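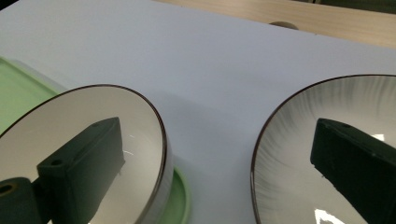
*Runde weiße Keramikschalen auf weißem Papier*

Betreff: Re: [geschirrverleih] Neue Ausleihregeln und Nachkauf der Schalen

Hallo zusammen,

ich antworte auf Aymans Mail gleich für alle, weil einige von euch mir einzeln mit denselben Fragen geschrieben haben. Seine Nachricht hängt unten noch einmal in Auszügen an, meine Antworten stehen jeweils unter den Absätzen.

Am 18. Juni 2022 schrieb Ayman El Khatib:

> Liebe Liste,
>
> ich habe gestern das Lager im Husidia durchgesehen. Von den Suppenschalen sind noch 115 in Ordnung. 36 habe ich aussortiert, die meisten haben Ausbrüche am Rand, ein paar haben einen durchgehenden Riss. Sie stehen in der grauen Kiste unter dem Fenster, bitte nicht wieder einräumen.

Danke fürs Durchsehen. Die graue Kiste ist inzwischen beschriftet. Wer eine beschädigte Schale für Pflanzen oder als Ablage im Werkraum haben möchte, kann sich bis zum Monatsende bedienen, danach kommt der Rest zum Wertstoffhof. Keramik gehört nicht in den Glascontainer, auch nicht in kleinen Mengen. Im Februar lagen dort Scherben obenauf, und der Entsorger hat uns deswegen angeschrieben.

Zur Frage von Marjatta, ob man kleine Ausbrüche abschleifen und die Schalen weiterverwenden kann: Für den eigenen Haushalt ist das jedem selbst überlassen. Für den Verleih machen wir es nicht. An der abgeschliffenen Stelle fehlt die Glasur, der Scherben nimmt Wasser auf und verfärbt sich mit der Zeit. Außerdem müssten wir jedes Stück bei jeder Rückgabe gesondert prüfen, und dafür fehlen uns die Leute.

> Wir sollten entscheiden, ob wir dieselbe Form nachkaufen. Der alte Händler führt sie nicht mehr. Bei Lotard gibt es eine ähnliche Schale, die aber etwas flacher ist und sich nicht mit unseren stapeln lässt. Ich habe es mit einem Muster ausprobiert, der Stapel kippt ab der vierten Schale.

Das Muster habe ich mir auch angesehen und komme zum gleichen Ergebnis. Der Fußring ist weiter als bei unseren und sitzt nicht im Spiegel der unteren Schale, er liegt auf der Wandung auf. Das gibt auf Dauer Kratzer und beim Transport vermutlich weitere Ausbrüche.

Ich sehe zwei Möglichkeiten:

1. Wir suchen Restbestände der alten Form. Anikó hat angeboten, bei Tsai nachzufragen. Dort werden gelegentlich Kantinenauflösungen verkauft, allerdings nur in ganzen Kisten und ohne Rückgaberecht.
2. Wir kaufen die flachere Schale von Lotard, lagern sie getrennt und verleihen sie nur in eigenen Sätzen, also nie gemischt mit der alten.

Mir wäre die erste Möglichkeit lieber. Getrennte Sätze klingen auf dem Papier einfach, aber wer am Sonntagabend nach einem Fest zurückräumt, sortiert nicht nach Fußring. Bei den Kuchentellern hatten wir das schon, und die beiden Sorten sind bis heute durcheinander.

> Für den Nachkauf sind 500 Euro eingeplant. Das Geld muss auch für neue Kisten reichen, die alten Klappkisten haben teilweise gebrochene Griffe.

Bei den Kisten würde ich anfangen. Ein großer Teil der Schäden entsteht nach meiner Beobachtung beim Tragen und Abstellen, kaum beim Essen oder Spülen. In den Klappkisten geben die Seitenwände nach, und die äußeren Stapel schlagen gegeneinander. Gut bewährt haben sich bisher die festen Kisten mit Einsatz, von denen wir aber erst wenige haben. Niloufar holt dazu ein Angebot ein. Solange es nicht vorliegt, bitte keine weiteren Kisten auf eigene Rechnung kaufen — das Erstatten im Nachhinein ist mühsam.

Bis dahin gilt für das Packen:

- Schalen stehend in Stapeln, zwischen je zwei Schalen ein Blatt Papier. Packpapier und Küchenpapier gehen beide, Zeitungspapier färbt ab.
- Keine Gläser in dieselbe Kiste.
- Kisten höchstens so voll machen, dass eine Person sie allein die Kellertreppe hochtragen kann.
- Kisten mit gebrochenem Griff nicht mehr ausgeben. Sie stehen ab sofort hinter der Tür.

> Außerdem möchte ich vorschlagen, dass wir bei der Rückgabe gemeinsam mit den Ausleihenden zählen. Bisher zählt eine von uns am nächsten Tag allein, und dann gibt es Diskussionen, wer was zerbrochen hat.

Einverstanden, mit einer Einschränkung. Bei großen Ausleihen dauert das gemeinsame Zählen eine halbe Stunde oder länger. Veronika schlägt vor, dass die Ausleihenden vorab selbst zählen und das Ergebnis auf dem Lieferschein eintragen, und wir bei der Rückgabe nur zwei Kisten stichprobenartig öffnen. Stimmen die, unterschreiben beide Seiten und die Sache ist erledigt. Stimmt eine nicht, wird alles gezählt. Das würde ich gern über den Sommer so probieren.

Der Ersatzpreis pro fehlender oder beschädigter Schale liegt weiterhin bei 2 Euro. Das deckt den Nachkauf nicht ganz, aber eine Erhöhung mitten in der Festsaison halte ich für ungünstig. Viele Gruppen haben schon gebucht und mit dem alten Preis gerechnet. Wir können im Herbst darüber reden, wenn klar ist, was der Nachkauf gekostet hat.

> Letzter Punkt: Im Raum Fornum steht seit Wochen Geschirr, das uns nicht gehört. Weiß jemand, von wem das ist?

Die blauen Becher gehören dem Chor und werden abgeholt. Bei den Platten mit Goldrand weiß ich es nicht. Sie dürfen jedenfalls nicht in die Spülmaschine, das Dekor löst sich ab, und in die Mikrowelle auch nicht. Wenn sich niemand meldet, packe ich sie ein und stelle sie oben auf den Schrank.

Noch etwas zur Spülmaschine, weil es nach dem letzten Fest wieder Thema war. Die grauen Striche in den Schalen sind keine Risse. Das ist Metallabrieb vom Besteck, der sich auf der Glasur absetzt. Er geht mit einer Paste aus Natron und etwas Wasser oder mit einem Reiniger für Glaskeramik wieder ab. Bitte keine Stahlwolle nehmen, die macht die Oberfläche rau, und danach haften die Striche erst recht. Echte Risse erkennt man am Klang: Schale auf die Fingerspitzen stellen und mit dem Knöchel leicht gegen den Rand klopfen. Eine heile Schale klingt nach, eine gerissene klingt dumpf. Im Zweifel aussortieren.

Offen sind damit:

- Anfrage bei Tsai wegen der alten Form (Anikó)
- Angebot für feste Kisten mit Einsatz (Niloufar)
- neuer Lieferschein mit Feld für die Stückzahl (Veronika)
- Rückmeldung zum Goldrandgeschirr (alle)

Marjatta, kannst du bitte noch den Aushang an der Lagertür austauschen? Dort steht immer noch die alte Telefonnummer, und zwei Gruppen standen deshalb vor verschlossener Tür. Die Datei liegt im gemeinsamen Ordner unter »Aushänge«.

Wer gegen das Stichprobenzählen ist, schreibt das bitte hier auf die Liste und nicht nur an mich.

Viele Grüße
Jutta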